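4. Setting up the packing table

Do this before the first order comes down. Norkier table, the white one with rounded corners.

4.1 Push the table up to the wall, long side flat against it. Check the cable run under the wall socket first, don't trap it.

4.2 Wipe the top. Let it dry. Paper bags pick up any damp and then the label won't stick.

4.3 Boxes go on the floor to the left, flat ones near the bottom. Spare plastic bags can be tucked in between. Keep the window side clear enough to reach the catch.

Note: stack no higher than the sill. Alistair Moffat has asked for this twice now.

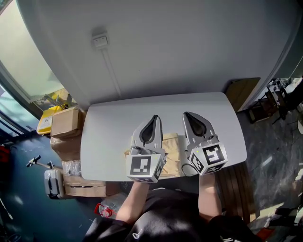 4.4 One bag on the table at a time, lying flat, open end towards you. Fold the top over 2 times, crease hard with your thumb, then label. Bags come in packs of 800, reorder from Flestanside when the last pack is opened, not when its finished.

4.5 Anything too heavy for a bag goes in a small box. Tape the bottom seam both ways.

CAUTION: no suitcases, coats or drinks on the table top. Floor only, and not in the walkway.

4.6 End of shift: unused bags back in the pack, offcuts in the recycling, socket off at the swtich.

Note: wobbly leg? Turn the foot clockwise till it bites. Still wobbly, tell Aroha Baxter and use the other table. Do not wedge it with card.

For labels and the printer see section 5.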